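The second life of a workstation

Most companies replace their desktop computers on a fixed plan, and what happens to the old ones is not a question many people ask. The machines leave on a pallet, and somebody at the other end must open them and take out what still has value. Memory and drives are easy to pull. The processor is more delicate, and for years it was a job for patient hands.

Rovard wants to sell a robot cell for exactly this work. The product is called Calado. It is offered as a rental, with the arm, the gripper, the software and a fixture plate in one package, and it is meant for small refurbishing shops that can't afford a full line. I visited the workshop in Staltach in October, where the cell has been on trial, and I stayed from nine in the morning until the lights went off.
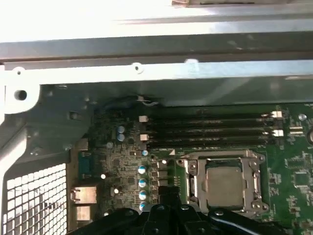 Calado's main promise is that it can work inside a case which was never designed for a robot. This is harder than it sounds. The inside of a tower has many walls and sharp corners, and every maker puts the parts in a different place. The software must first find the socket, and it uses fixed landmarks for this. On a board with four empty memory slots in parallel, close beside the processor, the slots give a good line to measure from, and the metal frame of the socket gives the second one. The operator confirms both on a screen before the arm is allowed to go lower. I found this step slow at the beginning, but after the third machine I was glad it existed.

The rental price is 2280 euros per month, with training included. For this money a shop gets one arm and one gripper. Extra fingers cost 900 euros for a set, and they are parts that wear, so a buyer should put them in the budget from the first day. The minimum contract is 21 months, which I think is too long for a product so young. A small business would like to try it for one season and then decide.
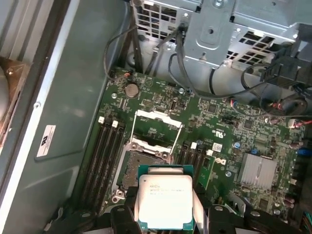 Hosa Magazine – Workshop and Tools Desk

Lifting the processor is the part of the work that everybody wants to see. A gripper that pushes too hard can scratch the heat spreader, and one that holds too weakly can let the chip fall into the socket. The second mistake is the expensive one. Contacts in a modern socket are very fine, and when some of them are bent the whole board loses most of its price. Rovard's answer is to hold the chip by its edges, with a force limit that the operator can set but not remove. There are profiles for several chip families, Intel Xeon among them, and a shop can save its own.

The weak point is preparation. The case must be open, the cooler must be off, and old thermal paste should be cleaned before the cell starts. Rovard says this clearly in its documents, and I respect that, but the sales page speaks of "hands-free recovery" and this is a different thing. A worker still spends a good part of the hour with a screwdriver and a cloth. 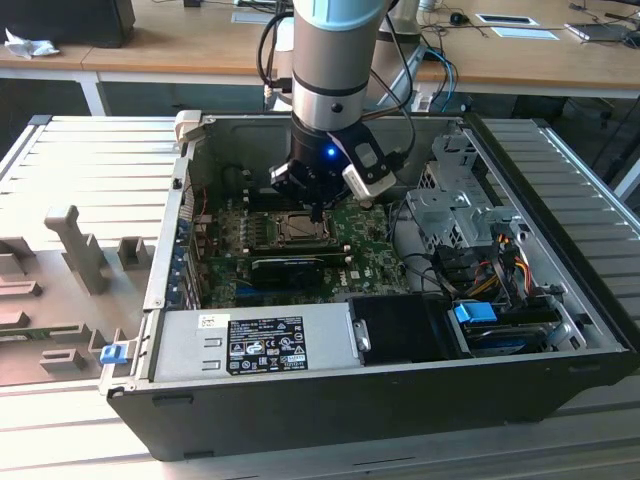

How much floor the cell needs depends on what a shop already has. The arm hangs over the workspace, so the table stays free for the computer, and a full tower can be laid on its side without much trouble. Reach was enough for the large cases on my visit. With very deep server cases I would ask for a test before signing, and I would bring my own case to that test. The noise is low. I could talk with a normal voice beside it, and after lunch I forgot a few times that it was running.

The software receives new board layouts by download. If a layout is missing, the operator can teach it by moving the arm by hand, and Rovard gives 30 minutes as the normal time for this. For a shop that gets many equal machines from one office, it is a small cost. For a shop that gets one of everything, it can eat the whole day – and these are the shops which the advertising talks to. 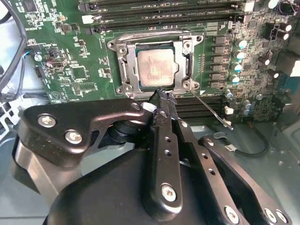 Reviews / Automation

I would recommend Calado to refurbishers who receive machines in large, similar lots and who already have a person comfortable with setup work. The approach to the socket is careful, the controls are easy to learn, and the manual is written in plain words with good drawings. I would not recommend it yet to a shop with one or two workers and mixed stock.

My wishes for the next version are simple. The confirmation screen should remember the last case of the same model, the spare fingers should be cheaper, and the contract should be shorter. Rovard told me that a shorter contract is being discussed for next year. The price for it is still open.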